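Caderno da oficina — 7 de agosto de 2026
Categoria: Bancada / Arrumação

Que diferença faz um tampo limpo! Passei a manhã a desimpedir a bancada da sala Tredness e o marmoreado creme voltou a aparecer (já nem me lembrava do tom). Faltam os panos: o cor-de-rosa fica à mão, do lado esquerdo, os outros vão para a gaveta 4. As peças pretas pequenas continuam a perder-se contra o escuro das caixas — no tampo claro veem-se logo, adoro.
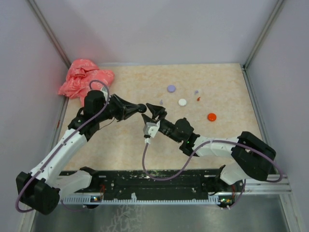 Vy Đoàn acha que o creme engana com luz forte e que devíamos experimentar um tapete cinzento antes de novembro. Fica anotado, experimento amanhã!

Última atualização: 16h20

Entradas recentes:
Gavetas novas da Haverford
Panos: lavar ou trocar
Etiquetas Sinden, lote 214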